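Undunholm Community Board > Town Hall & Taxes > Water sale vote, who's actually read the thing?

gravel_road_ed
Posted Mon 14 November

So we vote on selling the water system to Plulgate and the mailer that came to my house has a smiling family on it and not one number that I can check. "Rates protected." Protected by what? For how long? I went to the town office and asked for the sale agreement. It's 157 pages. The rate part takes up less than one of them and it says rates are frozen "subject to allowable adjustments," and then allowable adjustments are in Schedule 4, and Schedule 4 wasn't in the copy they gave me.

Maybe there's a good reason for that. I'd like to hear it before I vote and not after.

I'm leaning no. Not a fan of the current setup either, before anyone jumps on me. The pipes on our end are a mess.

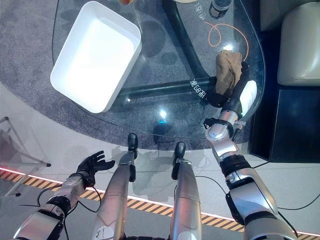

tallgrass_dee
Reply to gravel_road_ed

Schedule 4 is on the town website, you have to scroll down past the meeting minutes. I found it in June when they first put the draft up. Adjustments are for power costs, chemicals, "regulatory events" and labor. So yes it's a freeze except for everything that makes water cost money.

I'll still probably vote yes and I'll tell you why. If we keep the system, the plant work gets done with a special assessment and the figure in the engineer's letter is $1795 per household. My mother is on a fixed income. She can't write that check and neither can half her street.

gravel_road_ed
Reply to tallgrass_dee

Ok thanks, found it. Really should be attached to the rest.

On the $1795, who hired the engineer? I'm asking seriously. The letter is on Prothero letterhead and Prothero is listed in the agreement as "transition adviser." If the sale goes through they get paid again. I wouldn't take a roof estimate from the guy who buys my house.

nightshift_pam
Reply to gravel_road_ed

Oh come on. Prothero has done the town's engineering forever. They did the bridge. You can find a conflict anywhere if you squint.

gravel_road_ed
Reply to nightshift_pam

The bridge that was late? And I didn't have to squint, it's in their own paperwork. I'm not saying the number is wrong. I'm saying one number from one firm with something riding on it isn't much to sell a water system on. Has anybody seen a second estimate? Kgomotso Kruger asked for one at the council meeting and was told there wasn't time, and that was back before summer. There seems to have been plenty of time since.

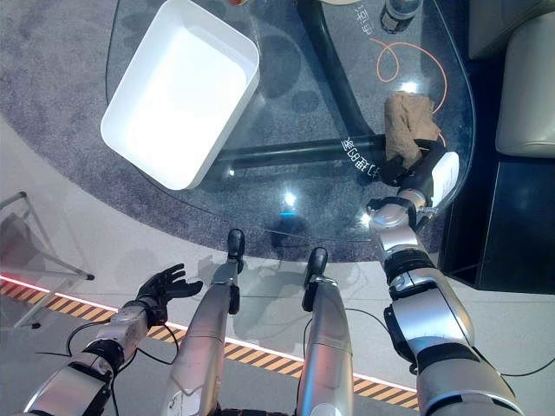 And the payment schedule. They keep saying the sale wipes out the debt. Read the closing section. Part of the price is held back until the town "delivers clear title to all easements." We don't have clear title to all easements, ask anyone on the creek side. So we could hand over the plant and still be carrying the loan while lawyers argue about somebody's back field.

tallgrass_dee
Reply to gravel_road_ed

Didn't know about the holdback. That bothers me more than the rates do.

R. Ochoa
Reply to gravel_road_ed

Rutilio Ochoa here, I use my real name because people should. I'm voting yes and I've read all of it, schedules too. The holdback is a small piece of the price and it's normal in this kind of deal. What is the no side's plan? I have asked at two meetings. The state has already written to us about the filters. Voting no doesn't fix filters.

gravel_road_ed
Reply to R. Ochoa

Fair question. The town never applied for the state loan. It was on the agenda and then it came off. I'd start there. Maybe we'd get turned down, but then at least we'd know, and right now yes is being sold as the only door in the building when no one has tried the others.

As for normal, Takance sold theirs to Plulgate with the same freeze language. I called their clerk. She was polite and wouldn't say much, but she did say to look at how they define a billing period, so I did.
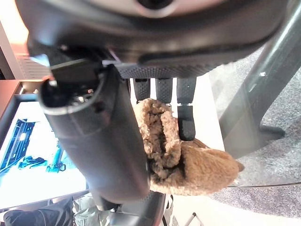
It isn't a month. It's "a period set by the Operator." You can freeze a bill all you want if you get to decide how often you send it. Could be nothing. I'd want it changed to monthly in writing, and if it's nothing they should have no trouble doing that.

nightshift_pam
Reply to gravel_road_ed

You called a town clerk about billing periods. Ok.

Anyway it'll pass. The last one passed with around 700 votes in total cast and most people haven't opened the mailer, never mind the agreement.

R. Ochoa
Reply to gravel_road_ed

I'll give you the billing period. I missed that. I'll ask about it before the vote and post what they tell me. Still a yes for now.

tallgrass_dee

Moved to undecided. Can somebody post the page number for the holdback? My copy has two page 60s.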